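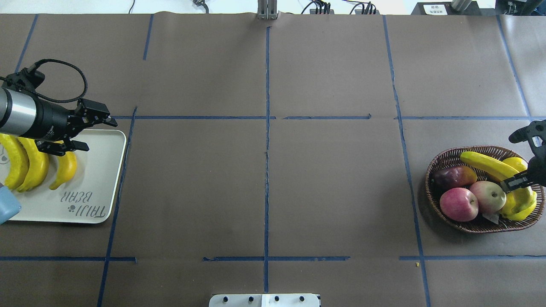
Blue tape on brown kraft paper.

The summer my family moved into the upstairs flat on Halim Street, I learned that a kitchen table is a kind of calendar. In June it had strawberries on it. In July it had cherry pits in a saucer and a newspaper folded to the crossword. By August you couldn't find the table at all, what with the tomatoes, and my grandmother's jars, and the big dented colander that lived under the sink the rest of the year and came out only when there was more fruit in the house than any reasonable household could eat.

I have been thinking about that table because I've been spending my Saturdays' worth of patience, whatever day of the week I happen to have it, on learning to preserve fruit the way she did. It is slow work and I am not very good at it. My first apricot jam never set, and we poured it over pancakes until my children asked, very politely, whether we might go back to syrup. The second batch set so hard that I bent a spoon in it. But the third, which I made from a box of bruised fruit from the Plala orchard stand out past the reservoir, was the color of late afternoon, and I ate it standing up at the counter with the heel of a loaf.

The Plala stand is worth the drive, by the way, if you live anywhere near the valley. It opens when the fruit is ready and closes when the fruit is gone, and there's a chalkboard by the road that tells you which it is. They keep the bruised and split fruit in low boxes at the back, and you have to ask for it. I didn't know that for the first two years I shopped there, and paid full price for peaches I was only going to cut up and boil.

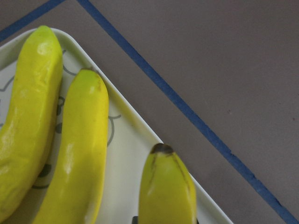

Home & Table Desk, Venari Magazine

Bananas never came into my grandmother's preserving, of course. They were a store fruit, bought by the bunch and put up high where we couldn't reach them, and when they went brown they became bread. She kept the recipe on the back of an envelope from the gas company, and it called for "butter, enough" and "flour until it looks right," which was a great help to her and no help at all to anybody else. I have baked it maybe a dozen ways since. The version my household has settled on uses dark brown sugar and a spoonful of plain yogurt, and it goes into a 325-degree oven until the top cracks down the middle.

What I've come around to, slowly, is that most of the pleasure is in the hours before anything gets cooked. There's the washing and sorting, and the radio, and whoever has wandered in and been handed a paring knife. My mother and my aunts did their serious talking over a bowl of green beans. Nobody had to look at anybody else, you see, and the hands had something to do – it's a fine arrangement for saying a hard thing. I heard about a wedding, an operation and the sale of a house that way, all from under the table, where I was supposed to be playing.

I asked readers last fall to send in their own preserving stories, and 70 of you wrote. Your letters filled a shoebox. One came with a label still smelling of vinegar, and another told of plum butter made every year in a Moltora enamel pot with a chipped rim, handed down through 3 generations and still in use. Several of you scolded me for reusing lids, and you were right, and I've stopped.

If you're starting this summer, start small. A couple of pounds of berries will make a few jars, and you'll be finished before lunch. Use a wider pot than you think you need, follow a tested recipe for the sugar and the acid, and put a saucer in the freezer so you can check the set. Write the year on the label, too. I didn't, and there's a jar at the back of my pantry now, something dark, possibly cherry, that I keep meaning to open.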